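Last updated: 5 Mar 2022

3.2 Collecting the sorting examples

We were delighted by how much variety a small set of blocks can give! Solveig Haugland and Aslak Eklund steered the arm by hand controller, 170 episodes in all, each lasting up to 90 seconds. Before every episode the blocks were laid out afresh on the board, and the operator got one short goal in plain words, such as "push the yellow heart to the green star." The tool is a plain rod, so all motion comes from pushing, and small slips in contact make for rich data.

Figure 3 gives a layout with the blocks grouped by color, one of our favorite goals for the Brallov policy.
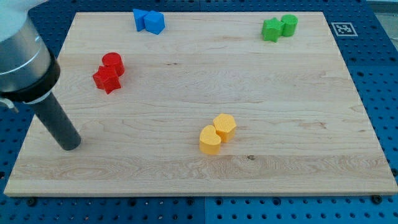
Figure 3. Four color pairs on the board, with the rod clear of the blocks.

3.3 Labeling

Each episode was then replayed and labeled by 2 people working apart. Where their wording differed we kept both versions, and the policy gained from the extra phrasing (see Section 5).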